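# Scoring a slipper-sorting policy: per item or per pair?

Tags: manipulation, evaluation, imitation-learning

**Oda Kvam**

I am writing up results for a policy that arranges slippers on a shelf. Two hands, imitation learning, one head camera and one wrist camera as input. The policy came out of a code base called Minia, which logs a success flag for each grasp and another for each placement. There is no flag for the finished shelf.

My problem is the headline number. If I score every slipper on its own, the policy looks good. If I score by pair (both slippers on the same board, side by side, toes the same way), it drops a lot, and two runs that had the same item score end up far apart. A reviewer of an earlier draft wrote that pair scoring "punishes the policy twice for one error" and asked for item scores only. I don't agree, but I don't have a good argument either.

Two things I would like to settle:

- Is there an accepted way to report this when the goal is a relation between two objects?
- Should a slipper that is on the correct board but turned the wrong way count as placed? My current cutoff is 90 degrees off the target direction, which I picked without much thought.

I can relabel the old runs if needed. The final head camera frame is stored for every run.

**Linnea Strand**

Report both, and say which one the policy was trained toward. They measure different things. The item score tells the reader about grasping and release. The pair score tells the reader whether the second placement took the first one into account. A policy can be good at the first and have nothing at all for the second, and an item score will never show it.

The reviewer's objection holds only if errors on the two slippers of a pair are independent. In our runs they were not. When the first slipper went down crooked, the second was usually put down parallel to the board and not parallel to its partner. That is a failure of conditioning and it should cost something.

We used the layouts from the Stestolar set. These are from the write-up:

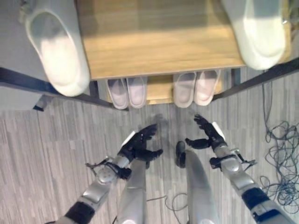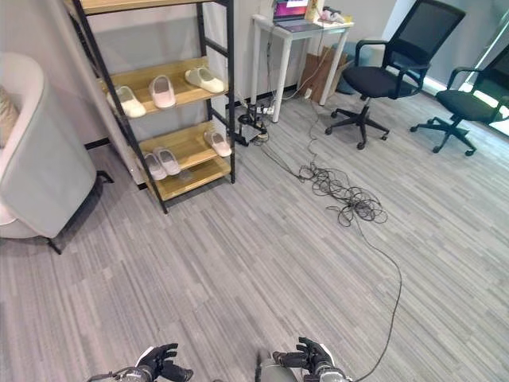
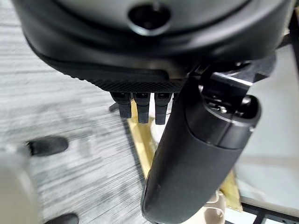
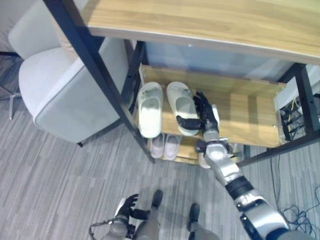
*Kedix Working Notes, vol. 2, no. 5, p. 90*

The first one is useful for your question. Four slippers stand on the lower board as two pairs, toes to the front, and there is one more at each upper corner of the top board. Scored by item, you could argue for giving credit for all six. Scored by pair, the top board gets nothing, and the slipper on the left hangs over the edge, so under our rules it loses its item credit too.

Compare the toe direction in the last one. The white slippers on the upper board point to the back. Our label file has a target direction per board for this reason. Without it, an annotator has to guess which way is correct, and two annotators will guess differently.

On the angle: 90 is too loose. A slipper lying sideways would be right at the limit, and small labeling noise decides the result. We dropped the single cutoff and stored the angle itself, then reported the score as a curve over cutoffs. If the ranking of your two runs changes along the curve, that belongs in the paper.

One warning about the stored frames. Do not label from the wrist camera. In the third view the fingers and the housing take up much of the picture, and the white rounded object near the bottom is partly behind the large finger. It is fine as policy input close to contact. It is poor as evidence of a final state. The head camera has its own trouble: the lower boards get hidden by the upper ones or by the wrist. Have the arms move back before you save the frame, and mark anything still hidden as "unknown" in place of "fail". Report the unknowns as their own column.

**Sjöberg**

just use pair score. nobody wants one slipper

**Oda Kvam**

Thank you, Linnea. The independence point is what I was missing. I checked the old runs for it and the second slipper does follow the board edge in ours too, at least in the runs where both are visible.

Follow-up: how do you count a grasp where the slipper is held but the run times out before release? Minia logs it as a grasp success with the placement field empty, and my script has been skipping empty fields.

**Linnea Strand**

Count it as a failed placement. If the script skips empty fields, those slippers leave the denominator and your placement score is too high. Rerun the script before you relabel anything.

*Thread last edited December 15, 2025*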